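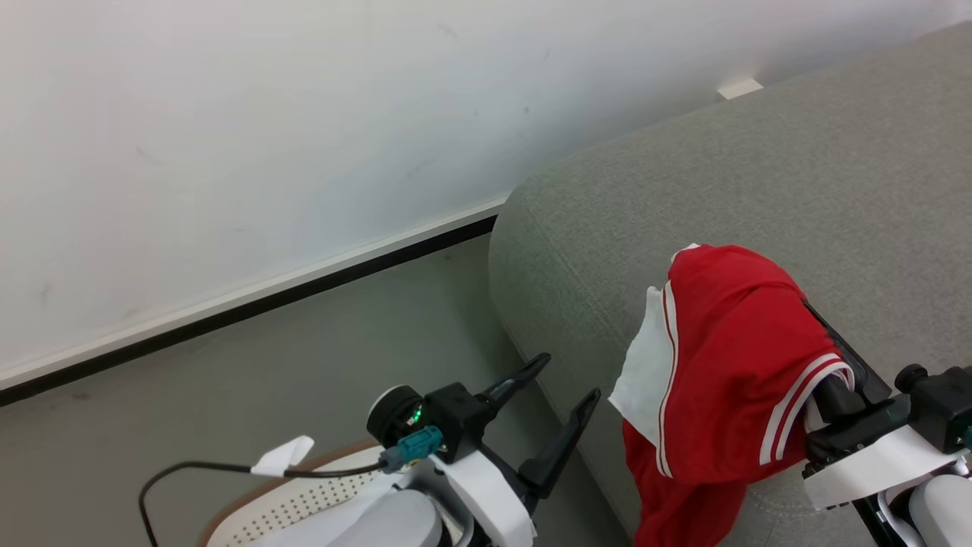

Divina Lumbao: Has anyone checked whether red is still bleeding onto the gray sofa? I'd hate to see that fabric marked.

Thank you for asking, Divina! No color came off on my white cloth, but I did find a bit of grit along the rounded arm, so I went over it gently with the soft brush and then did the seams too (they do collect crumbs, bless them).

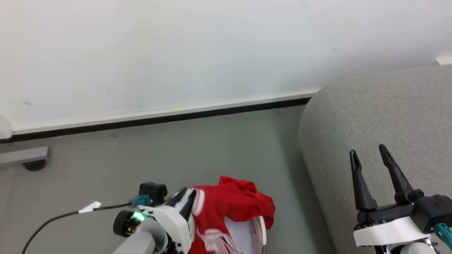 While I was down there I wiped the baseboard as far as the sofa. The scuffs on the wall are stubborn, and I'd like to try the Pollo sponge on them before we ask for paint.

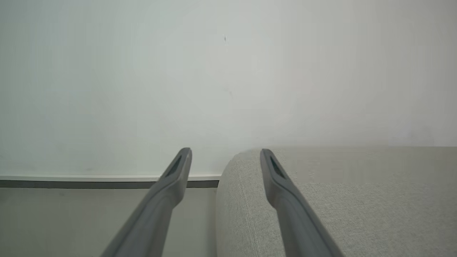
Arnulholm Facilities Help Desk
Ticket 247 | Updated 2024-02-05 | Status: Open

Please keep red laundry off the upholstery for now, even folded.

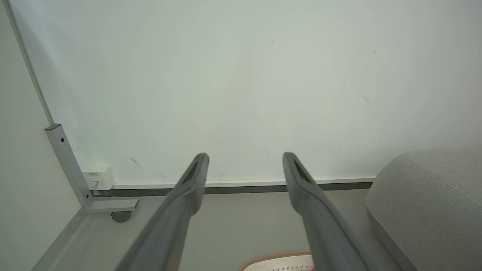 Next step: whiteboard

Smudges remain after a dry wipe. I'll bring the spray tomorrow and add a note.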